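Drerusthorpe Library and Learning Centre
Cup and Table Waste Project: progress report for the April period
Prepared by Leire Toledo for the Camacho Fund

1. Where the project is up to

The grant covers the cost of sorting out disposable cup waste in our shared areas. In this period we finished the first count, changed the bin layout on the ground floor and started on the table-clearing routine. The second count is still to come.

We counted 408 disposable cups over the period. Of these, 148 were left on a table or on the floor and the rest were put in a bin of some kind. Lids were recorded separately where they had come off.

2. Cups on the stone surfaces

The dark red-brown marble is hard to check quickly. It has white and grey veins all through it, and a pale cup or a bit of paper doesn't stand out as much as you would expect when you walk past. Cups get tipped over with a napkin bunched up next to them, and both have to be picked up before the surface can be wiped.

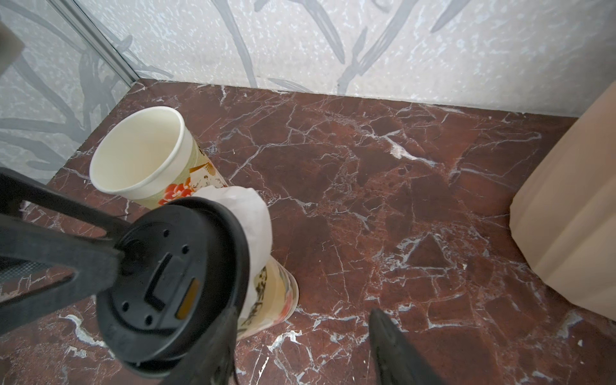
Yutong Tian asked whether napkins should be in the count as well, as they go in a different bin from the cups and take just as long to pick up. Fair point, and we have added a column for them on the tally sheet. The figures above don't include napkins, so the two counts won't match exactly on that line.

The wiping itself has not changed. We use a damp cloth and then a dry one, and the Fullari stone cleaner only where there is a ring or a sticky patch. One bottle has lasted the whole period.

3. Lids and sorting

Most of the takeaway cups that come into the building are printed paper with a plastic lid. The patterned ones with the flowers and fans on a pale green background take a black lid, and people tend to put the whole thing in together. Our collector, Trirovex, wants lids off and liquids tipped out before cups go in the cup tube. 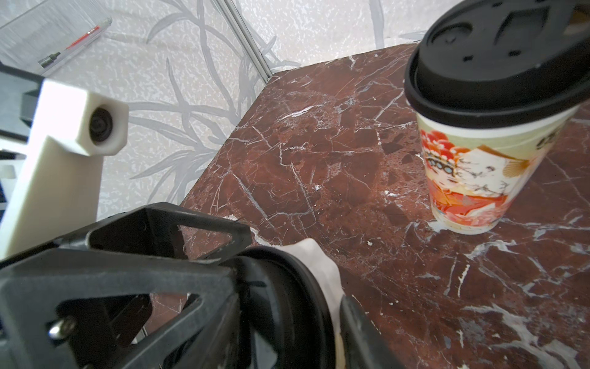
We put a tipping bucket beside each tube, 5 in all, and moved the lid slot to the left so people reach it first. The signs were redone in larger type. Contamination notes from the collector have dropped, but we only have one period to go on and would like to see another before claiming a result.

4. Table clearing

The routine is short – cups first, then napkins, then wipe. Anything that belongs on the table, such as a pot plant, stays where it is and gets wiped around. Cups still standing are checked for liquid before they are picked up.

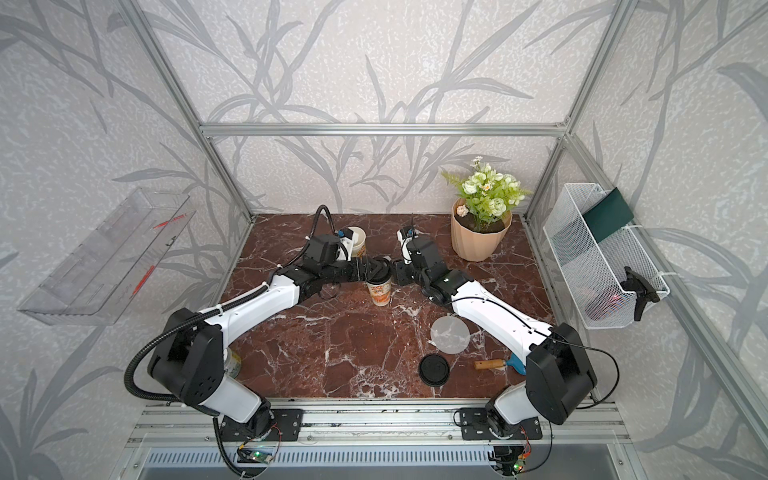
Clearing is done mid-morning and again at 3 pm. The afternoon round takes longer and we may need to move it to 2:30 pm when the study groups are in.

5. Spending

We spent $200 on buckets and signs, which was within the amount set aside. The tubes were paid for in the last period. No change to the budget is requested.

6. Next period

– Second count, using the new sheet with napkins and loose lids
– Replace the cracked tube by the side entrance
– Confirm with Trirovex whether they will take the lids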